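Gripper stops short and reports "object held" on nothing
Branulia Forum > End effectors > Troubleshooting

Posted by Orathai Tanasarn
Tags: parallel gripper, grasp detection, fruit

We run a tabletop cell that moves fruit into a basket. The arm is a Nakpan six-axis with a two-finger electric gripper. It was reliable from February until last week. Now the fingers close partway, stop, and the controller sets the "object held" flag with nothing between them. The arm then carries air to the basket, opens, and logs a successful place.

In the last run of 50 cycles I had 3 of these. All of them were on the lemon. The papaya has never caused it.
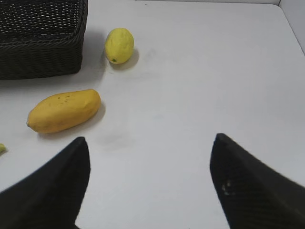 Force limit and closing speed are unchanged. I re-homed the gripper twice and the fully closed position reads correctly each time. With the arm parked I can open and close by hand command all day and get no false flag. It only happens at the table, on the approach pose. Is this a bad position sensor, or should I be looking at the fingers?

flirk_tech
Not likely the sensor. A bad sensor would also show up when parked. Most of these grippers set the held flag when the fingers stall before full close, and the controller does not know what they stalled on. At the table they can stall on the table. Check your Z height at the grasp pose. If a fingertip is pressing down even slightly, side friction is enough to reach the force limit. A lemon is low, so you go lower for it than for the papaya.

Raise the grasp pose 2 mm and rerun. If the flags stop, redo your table plane calibration and then put the pose back. Do not turn up the force limit to push through it. You will bruise fruit and wear the fingertips.

Also, look at the motor current during the close. Contact with fruit ramps up. Contact with a table tends to be a sharp step.

R. Holm
had same thing on a Flirkport unit, was a loose finger screw. tighten them

Prokthorpe_cell4
Agree with the first reply on the cause. The log is a separate problem and I would fix it even if the flags go away. "Held" should not be a single bit from the gripper. Add a width check: after the stall, compare finger opening with the expected range for that item. Our lemons close at 47 mm or more, so anything under that is rejected. Then check the width again after the lift. If it has changed, open over the table, not over the basket, and mark the cycle as failed.

One caution - if anyone reaches in to reset a lemon between cycles, put the cell in a protective stop first. A controller that thinks it has finished a place will start the next pick without waiting.

Orathai Tanasarn
Raised Z by 2 mm, no false flags in 50 cycles. The finger screws were tight. Table plane was off by almost that amount at the far side. Recalibrating now and adding the width check before I close this.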